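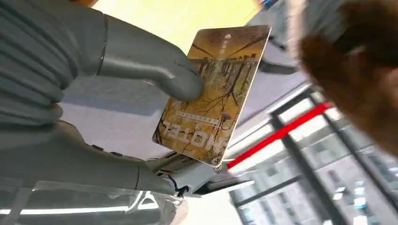

Robotic hand holding a rectangular card.

Home | Listings | Data Sets | Contact

Category: Residential Property / Rental Records

# Testlow Rental Listings

## Summary

This data set contains records for 439 rental units in the Testlow residential district. It is maintained by the Ngcobo Housing Office and covers apartments, townhouses and detached homes.

## Contents

- `units.csv` - one row per unit, with floor area, bedrooms and monthly rent
- `compounds.csv` - shared facilities, parking and management fees

Of the units listed, 239 are apartments, 111 are townhouses and the remainder are detached homes. Rents exclude utilities unless the `bills` field is set to "yes".

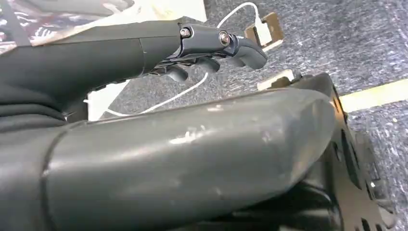 Robotic hand with curved fingers, no object held.

## Known Limits

Floor area is taken from the lease and has not been measured independently. Units in the Dorine compound have no parking data before January. Street numbers are removed - only the block name is kept.

## Maintenance

Records were last revised on March 30, 2023. Corrections should be sent to Oratile Baloyi, Records Section.

© Ngcobo Housing Office | Back to top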